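How I wrap a gift in cloth (no tape!)

I gave up on wrapping paper last January, after one too many fights with the tape. Now I use whatever cloth I have, mostly old tea towels and scarves. You need a square that's good and wide, so that two opposite corners can meet over the top of your gift with plenty left to tie. I like a print with some cheer in it, lemons especially.

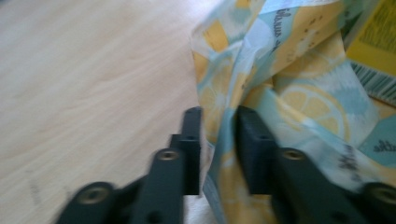

Chantelle Visser wrote in to say that slippery scarves come undone on her every time, and she goes for plain cotton and a double knot. I'm with her on the cotton.

1. Lay the cloth out like a diamond, pretty side down, and smooth it. I skip the ironing (my mother would be horrified).
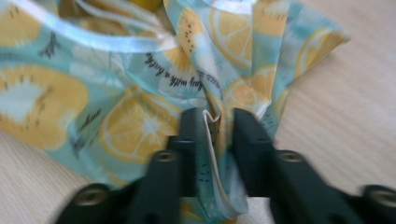
2. Set the gift in the middle. Small boxes are the easiest by far, so start with one of those if you're new to this. Bottles can wait!

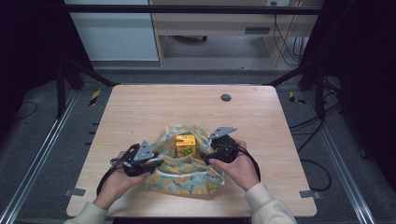 Melquiades Orozco

3. Bring the near corner up over the gift and tuck the tip under, then do the same with the far one. Pull the two side corners up, snug but not tight, and tie them twice. Fluff the ends a bit and slide a card under the knot. If it looks lopsided, untie it and have another go, the cloth doesn't mind.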